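Product Assessment: Sturken Wooden Bread Box, Compact Model
Fidatbridge Household Advisory Service
Kitchen Storage Series, February

Scope of this review

The Service was asked by several member households to consider whether a small wooden bread box offers any advantage over a lidded tin or a cloth bag. The Sturken compact model was selected on the grounds of its price and its wide availability through independent kitchen shops. It was compared with the Cardoso enamel bin and with a plain cotton bag sold under the Deltard name.

All three were kept in the same room for the length of the trial, away from the cooker and out of direct sunlight. Each was filled with crusty white rolls from the same bakery, bought on the morning the trial began. No butter, cake or other food was stored alongside the bread.

Keeping quality

After 72 hours the rolls in the Sturken box retained a firm crust, and the crumb remained acceptable for toasting. Those in the Cardoso bin were softer inside but had lost their crust almost entirely by the second morning. The Deltard bag performed worst, and its contents were judged suitable only for breadcrumbs.

Members who prefer soft sliced bread should note that the order would probably be reversed for that type of loaf. The Service did not test bread containing seeds or dried fruit.
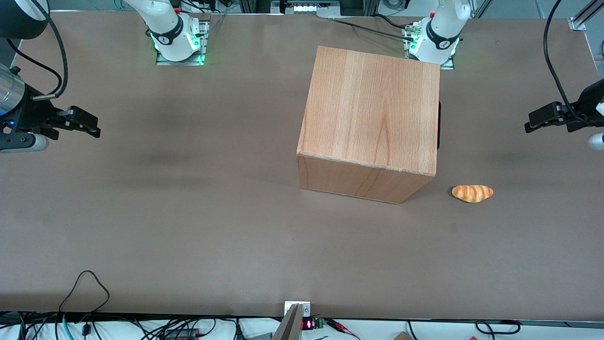
Light wooden box and small bread roll on a brown tabletop.

Capacity and use

The compact model is intended for one or two persons. It will take rolls, a half loaf or a short length of baguette, but a full-size tin loaf must be cut before storage. Households that bake at home are advised to consider the larger version, which was not available to the Service at the time of writing.

Cleaning

The maker's leaflet recommends a dry brush for crumbs and an occasional wipe with a barely damp cloth. The box must not be soaked. Reviewers found crumbs in the inner corners difficult to remove and would have welcomed a loose base. The Cardoso bin, by comparison, may be washed in the sink.

Findings

The Sturken compact model is recommended for small households that buy crusty bread every 2 or 3 days. It is not recommended where bread is bought weekly, for which freezing remains the better course. Members may request the full trial notes from the Service, quoting reference 354.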